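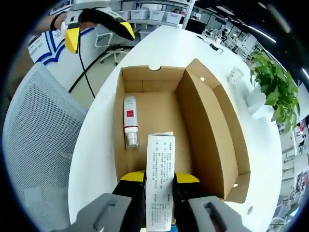 **Merkotia Supplies - First Aid & Packing Desk**

## Carton box, low wall, brown

Light brown corrugated, flat base, four low walls. Small notch in the far wall, long flaps that fold up or out. Good for desk-side first aid bits: medicine cartons, spray bottles, that sort of thing.

- Item no. 3094
- Packs of 16, ships flat
- Max 2 packs per desk per month

Tall stuff can stand, cartons go in on end or lying down. Cap on before packing pls, sprays leak otherwise.
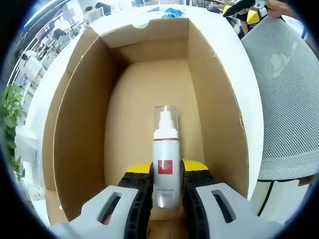
*Spray bottle upright in the open box, clear cap on.*

Contents not inculded - box only. Orders to Benvinda Pinheiro, allow 4 working days. Returns unfolded only if theyre clean.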